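**Safety notice: unexpected release of grip at the Trakow handling cell**

Members of the Automation Section will be aware that work with the handling arm at Trakow was suspended on the morning of 4 October 2018, following a fault in which the gripper opened without a command while the arm was moving. No one was injured. The item being carried fell inside the guarded area and a dish rack was bent beyond use.

The inquiry was led by Marcelino Macedo of the Lorkent office, and its main findings are set out below for the information of all sites.

The arm had been lifting household items out of a rack and setting them down on a table. It had completed 104 lifts that week without a stoppage. On the next lift the gripper closed as usual, the arm began to rise, and the fingers then opened. The controller did not register a fault and the arm carried on to the table with nothing in its grip. The operator pressed the stop button when the item fell.

The log kept by the Stekeck controller shows that the signal from the finger position sensor was lost for 8 milliseconds. The software treated the missing signal as a reading of zero and reset the gripper, and a reset opens the fingers. The sensor lead was found to be worn where it passes a bracket. It had last been inspected in April, and the inspection sheet did not ask for that part of the lead to be checked.

The following measures now apply at Trakow and Du:

- A lost sensor signal must stop the arm and hold the grip. The revised setting was tested over 1000 cycles before lifting resumed.
- Sensor leads are to be inspected along their full length each month, and the sheet signed by the person who carried out the check.
- Guard doors remain closed whenever the arm has power, including during slow trial movements.
- Any unexplained opening of the gripper is to be reported the same day, even where nothing has been dropped.

Lifting from racks has since resumed at reduced speed. 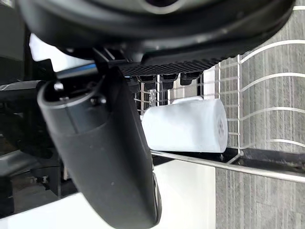 *Rack work with the handling arm: a white cylindrical item lying in the wire dish rack, beside the gripper finger.*

The full report runs to 11 pages and may be requested from the Lorkent office. Sites using the same controller are asked to confirm in writing that the revised setting is in place before their next period of work. Questions about the inspection sheet should be sent to Marcelino Macedo.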